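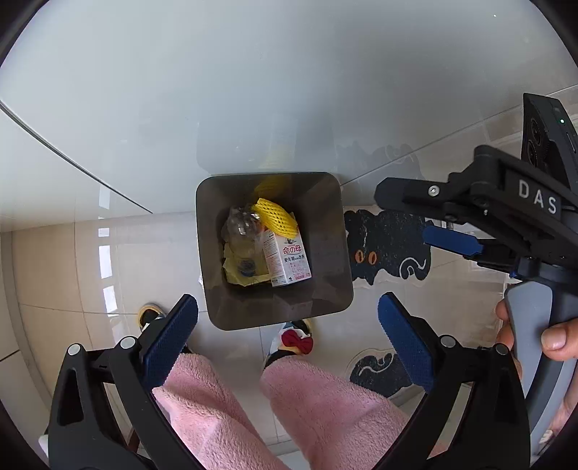 *Last changed: 06/09/2024*

# The small print of living in a rented room

I moved to Zuldale with two suitcases and a contract of 15 pages. I read all the pages, with a dictionary, and I was proud of this. Page nine had one sentence about waste: "The tenant separates according to local rules." I signed it easily. I thought, how hard can it be?

The local rules are a book. The town prints it and leaves it in the hallway, beside the mailboxes. It has a chapter for bottles, one for caps, one for boxes, and a long one for things made of more than one material. A plastic bottle goes in one place and its cap in another. The foam net that comes around a pear has its own line in the table, and I needed some time to find it, because I did not know the name of such a thing in any language, including my own.

My opinion is that we ask too much from the person who stands at the bin, and too little from the company that filled the shelf. I want to say it carefully, because I am in favor of sorting. I grew up in a place where everything went into one hole in the ground behind the last houses, and when the wind was wrong we closed the windows. I do not want that hole back.

But look at how the work is divided. The manufacturer chooses the material. The store chooses to put fruit in a net, and the net in a tray, and the tray in a bag. Then the tenant pays the fee and receives the warning sticker when he makes a mistake. In my building the sticker is orange. I have had it twice. The first time I felt ashamed, like a schoolboy. The second time I was angry, and I went home and read the book again from the beginning.

Last year our town had 3,281 warning stickers, and the year before it had 3,651. The town office wrote in its letter that this is progress, and maybe it is. I would like to see next to it another number: how many letters were sent to the people who pack the fruit. I asked at the counter. The lady was friendly and said this is a matter for a different level.

There is a store called Rizzi two streets from me where pears lie open in a wooden crate. You take them with your hand and put them in your own bag. Sometimes one has a brown spot, and I cut the spot away with a knife. The other store, Hillen, is cheaper and closer to the bus, and most weeks I go there, so I am not better than my neighbors. When I come home tired I buy what is near the door. I think most people do so, and a good rule should be made for tired people.

Some readers will say that the customer has the power, and that if we all went to Rizzi then Hillen would change. I have heard this for many years. It is a little true. However, it supposes that everybody has the same hour free and the same money, and that the old man on my second floor can walk two streets more with his bad hip. He cannot. He also cannot read the tiny letters on a package, and the letters are where the sorting symbol is.

What would I do? I would make the seller take back what he wraps. Put a container beside the cash register and let him pay for emptying it. I would also make the book short. If the book must be long, then the products are too complicated, and it is the products that should be corrected. Two pages would be enough, with drawings, to hang on the kitchen wall.

I wrote this to the town in September and received a polite answer with a copy of the book. It is the new edition. The chapter about caps has been changed, and now I must learn it again.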